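How to Keep a Worktable Flat, Clean and Ready to Use

Home > Workshop > Benches and Tables

A worktable takes more abuse than any other piece of furniture in the house. Glue gets dripped on it, hot things get set down on it, and most of the time it also serves as a shelf. The tips on this page cover the top, the legs, the floor underneath and the light overhead. They apply to a garage bench, a hobby table in a spare room or a kitchen table that gets borrowed for repairs.

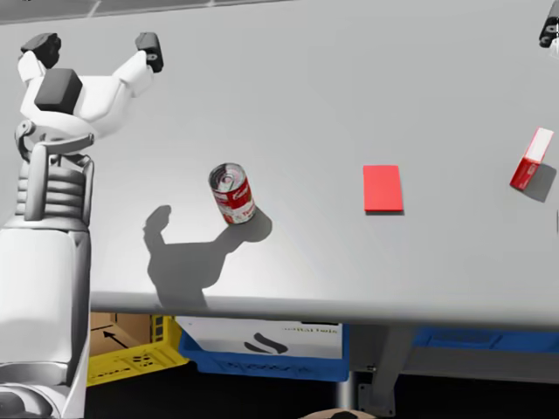 Kaj Nørgaard
Workshop and Storage Editor

I have had four worktables in three houses. The one I use now came with the house on Indevdale Road and was in poor shape when we moved in. Most of what follows I learned by getting that table back into service and keeping it there.

Check the top for flatness first

Lay a long straightedge across the table in both directions, then corner to corner. A metal ruler works, and so does the factory edge of a board. Put a flashlight behind it. Any light showing under the middle means a dip. Light at the ends means a crown.

A dip as thick as a playing card makes no difference for sewing, painting or fixing a toaster. It matters for gluing up frames and drawers, where a bad surface gets copied into the piece. Before you sand or plane anything, check the legs. A table standing on an uneven floor can twist, and the twist looks just like a warped top.

To test for that, slide a thin shim under each leg in turn and look at the straightedge again. If the gap closes, the top is fine and the floor is the problem.

Level the legs

Screw-in leveling feet are the easiest fix. Drill a hole in the bottom of each leg, tap in a threaded insert and screw the foot in. Turn the feet until a level reads true both ways. Then lean on each corner. If one corner rocks, bring that foot down a quarter turn at a time.

On a concrete floor, put a rubber pad under each foot. Bare metal feet creep when you saw or plane, and over a winter my table moved far enough to block a drawer.

If you rent, or don't want to drill, stack plastic shims under the short leg and tape them together so they can't walk out. Cardboard squashes down within a week or two and has to be done again.

Pick a height that suits the work

For general use, stand straight with your arms at your sides. The top should come to your wrist bone. For fine work such as soldering, model making or mending jewelry, go higher, close to elbow height, so you don't stoop. For hand planing, go a little lower.

If you only have room for one table, set it at wrist height and build a small riser box for the fine work. Mine is made from shelf scraps and lives under the table on its side.

Allow enough depth, but no more than you can reach. Past arm's length, the back of a table turns into storage for things you have forgotten you own. If yours is deep and you can't get around behind it, put a low rail across the back and treat the space behind the rail as a shelf.

Clean the top by what it's made of

Painted or laminate tops: Wipe with warm water and a drop of dish soap, then with a clean damp cloth. Skip scouring powder. It dulls the finish and the dull patches pick up dirt faster.

Bare wood: Scrape first, wash second. A cabinet scraper or an old plastic card will lift most glue and paint. Follow with a barely damp cloth, wiping with the grain, and dry the top right away.

Oiled wood: Brush off dust and wipe with mineral spirits on a rag. Open a window. Spread used rags flat outdoors to dry before you throw them out, particularly if they have linseed oil on them, as a wadded oily rag can catch fire by itself.

Steel: Rub rust spots with fine steel wool and a little light oil, wipe dry, then apply paste wax. Renew the wax whenever water stops beading.

Melamine: Treat it like laminate but keep water away from the edges. Once the core swells it won't go back down.

Getting things off the top

Dried wood glue: Lay a wet rag over it for 60 minutes. It turns white and soft and will scrape up in one piece.

Super glue: Dab with acetone on a cotton swab, but test a hidden spot first. Acetone will eat some paints and plastics.

Candle wax: Hold an ice pack on it in a plastic bag, then pop the wax off with a plastic card. Don't iron it through paper on a painted top. The heat will mark the paint.

Permanent marker: Rubbing alcohol, fresh cloth, small circles from the outside in.

Pencil: A plain white eraser. Spray cleaners smear it.

Tape residue: Cooking oil on a paper towel, left for a few minutes, then soap and water.

Protect the part you use most

Every table has one spot that takes most of the wear, usually front and center. Cover that spot and leave the rest alone. A sheet of hardboard cut to size is cheap and can be flipped when the first side is worn out. Hold it in place with two strips of wood screwed to the underside at the front, so it hooks over the table edge.

A self-healing cutting mat is fine for knife work but warps near heat. Keep it off the table when you are soldering, and store it flat. One that has been rolled up all summer in a hot garage will never lie down again.

For painting and gluing, tape down kraft paper. Newspaper sticks to wet glue and leaves print on light-colored pieces. Wax paper or baking parchment under the joint itself will stop the work from bonding to the table.

Light it evenly

A single bulb in the middle of the ceiling puts your own shadow on whatever you are doing. Two lights are better, one to each side and slightly in front of where you stand. I use a pair of clamp lamps with 60 watt equivalent bulbs and it is enough for everything but very small screws, when I pull over a desk lamp as well.

Choose bulbs of the same color. A warm bulb on one side and a cool one on the other makes matching paint or thread nearly impossible.

A pale, matte top bounces light up under the work and makes dropped parts easy to find. A glossy top throws glare back at you. If yours is shiny, a light rub with a fine abrasive pad will take it down, or you can lay a sheet of gray craft paper over it.

Keep the floor clear underneath

Leave toe room. If boxes come right up to the front edge you end up leaning, and your back will feel it by evening. Push storage back by the length of your shoe.

Dark floors hide dropped hardware. A flashlight laid on the floor and rolled slowly will throw a long shadow behind even a small washer. For steel parts, a magnet inside a plastic bag works well. Sweep it along, then turn the bag inside out over a dish and the parts come free.

Floor tile is easy to keep clean but hard on dropped tools and on your feet. Put down a mat where you stand. Interlocking foam is comfortable, though chair legs dent it and wood chips stick in the joints. A plain rubber mat is heavier and sweeps better.

If you have a grid of square tiles or lines on the floor, use it. Line the front legs up with a joint and you will know at a glance if the table has shifted.

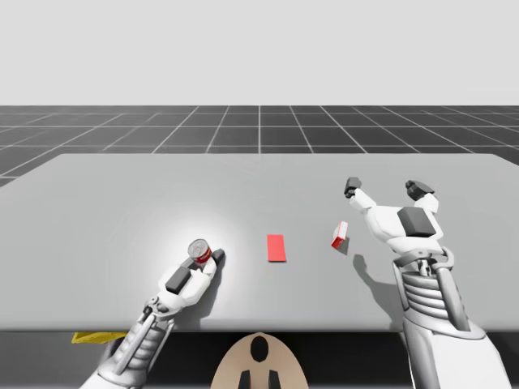 Clear the table at the end of the day

Stop a few minutes before you need to. Put tools back, throw out scraps and brush the top toward one corner with a bench brush. Brushing toward yourself puts the dust in your pockets.

Keep one shallow tray for parts of whatever is half finished. Label it with masking tape: what it is, and what has to be done next. My neighbor on Landis Street uses muffin tins for this, one cup per step of the job, which is handy when taking apart something with many different screws.

Anything that has no home goes in a box under the table. When the box is full, sort it. If you haven't looked for a thing in that time, you can probably let it go.

Yearly jobs

I do these in October, before the garage gets too cold to work in.

Tighten every bolt in the frame. Wood shrinks when the heating comes on and bolts that were snug in summer will turn.

Recheck the top with the straightedge.

Sand down any splinters along the front edge and touch up the finish.

Oil the vise screw and brush the sawdust out of the threads.

Look over power cords and power strips. Replace any with cracked covers, and don't wrap them in tape.

Wash the lamp shades. Dust on a shade and bulb takes away more light than you would expect.

Comments (2)

Wetari: For the dip in the middle, I had success with a strip of wood screwed crosswise under the top and shimmed at the center. It pushed the dip up enough that I never had to plane it. Use slotted holes so the top can still move.

Jadoon: Does the wet rag method work on yellow glue that has been there for years? Mine was left by the previous owner and it's like glass.

Reply from Kaj Nørgaard: It does, but use hot water and plan on a second round. If it is the waterproof kind, go straight to the scraper.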